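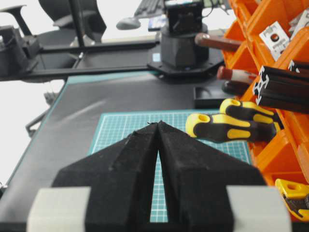

Is the Holgate Book Repair Kit good enough for the routine mending of a lending collection?

For torn pages, loose hinges and worn spines on ordinary circulating books, the kit is well suited to the work and can be recommended. It should not be used on rare, signed or local history items, and the adhesive supplied with it needs to be replaced sooner than the maker's leaflet suggests.

Review of the Holgate Book Repair Kit, standard edition
Prepared by Seon-mi Geum, Collections Care, Ong Public Library

Background

The Ong Public Library repairs circulating books in-house whenever the cost of labor and supplies is lower than the cost of a new copy. In past years each branch bought its own supplies. The result was uneven. One branch used a good archival paste, another used household glue, and books returned to the central stacks with repairs that had turned yellow or stiff. The library decided to test one kit across all branches before writing a single repair standard.

The kit was used for 16 weeks at the central building and at the Doluvar branch. In that time 603 books were mended with it. Most were children's picture books and paperback fiction, with a smaller share of cookbooks and travel guides. Repairs were carried out by Norbert Kozma at the central building and by Sun-ja Ahn at Doluvar. Both have long experience in mending, and their written notes form the basis of this review.

Contents and first impressions

The kit arrives in a flat gray box with a hinged lid. It contains a bone folder, a steel ruler, a craft knife with spare blades, a cutting mat, a bottle of white adhesive, two brushes, a roll of hinge tape, a packet of repair tissue and a set of waxed sheets. A printed leaflet explains the common repairs. The box closes firmly and may be stored on its side, although the adhesive bottle should be kept upright.

The leaflet is clear and short. Each repair is given its own page with line drawings. The page on tipping in a loose leaf is the best of its kind we have used for training, and it has been copied, with permission, for the staff handbook. The page on rebacking a spine is weaker. It leaves out the step of checking the grain of the new board, and a beginner who follows it may end up with a cover that warps.

Performance in use

Torn pages. The repair tissue is thin, tears to a soft edge and takes the adhesive evenly. Mends on uncoated paper are hard to see at reading distance. On glossy stock the tissue is more visible and has a slight tendency to lift at the corners if it has not been pressed overnight. Ms. Ahn's notes advise a second waxed sheet and a heavier weight for glossy pages, and this advice has been adopted.

Loose hinges. This is the repair for which the kit is most useful. A thin line of adhesive is worked into the gap with the narrow brush, the joint is set with the bone folder, and the book is left under weight until the next day. Books mended in this way in the first weeks of the test have gone out on loan and come back sound.

Worn spines. Hinge tape gives a neat result on books of moderate thickness. Very thick volumes are a poor match for it. Mr. Kozma tried the tape on several large cookbooks and in each case preferred to remove it and use book cloth from existing stock. The maker does offer a wider tape, sold separately, which was not part of this test.

Tools

The bone folder is smooth and comfortable, with a point fine enough for inside joints. The ruler has a cork backing and does not slip. The craft knife is acceptable, but its collar works loose with steady use and must be tightened at the start of each session. Staff who mend daily will prefer a better knife.

The cutting mat is of a convenient size for a shared desk and lies flat from the first day. Its grid was found accurate against the ruler. Adhesive should be wiped from the surface before it sets, as dried spots lift the sheet being cut and spoil a straight line. The mat must not be left on a radiator or in a sunny window.

The brushes are the weakest item. The wider of the two sheds bristles, and these have to be picked out of the adhesive by hand. Both brushes were replaced at the central building before the test was half finished.

Adhesive

The adhesive dries clear and stays flexible, and it can be thinned with a little water for tissue work. The leaflet states that an opened bottle will last a year. Our experience was different. At Doluvar, where the workroom is warm in the afternoon, the adhesive had thickened after 3 months and left a ridge along the hinge. Branches should write the date of opening on the label and discard what remains at the end of that period.

Comparison with the Sullix kit

The library also has the Sullix repair set, which was bought for the bookmobile by Nassoro Mwaipopo. The Sullix set costs less and comes in a smaller case. Its tape is stronger, and its knife is clearly better made. It does not include repair tissue, however, and its adhesive dries to a hard finish that cracks when a book is opened wide. For quick work on board books and paperbacks the Sullix set remains a fair choice. For a full mending desk, the Holgate kit is preferred.

Training

Gyu-bin Tak led the training sessions for new staff. A session lasts one morning and covers page tears, loose leaves and hinges. Spine repair is taught later, after the staff member has completed a number of supervised hinge repairs. Discarded books should be set aside in each branch for practice.

Rating and recommendation

Repair tissue: 5 out of 5
Bone folder and ruler: 5 out of 5
Leaflet: 4 out of 5
Cutting mat: 4 out of 5
Adhesive: 3 out of 5
Craft knife: 3 out of 5
Brushes: 2 out of 5

The Holgate kit is approved for all branches that carry out their own mending. Better brushes should be ordered at the same time as the kit. Books printed on coated paper may be mended with it if the pressing advice is followed. Items from the local history room, and any book with a signature, bookplate or original dust jacket of value, are to be sent to Collections Care without repair, with a slip noting the damage. Tape of any kind should not be applied before sending.

Refills of tissue and hinge tape may be requested through the regular supply form. The next order closes in April.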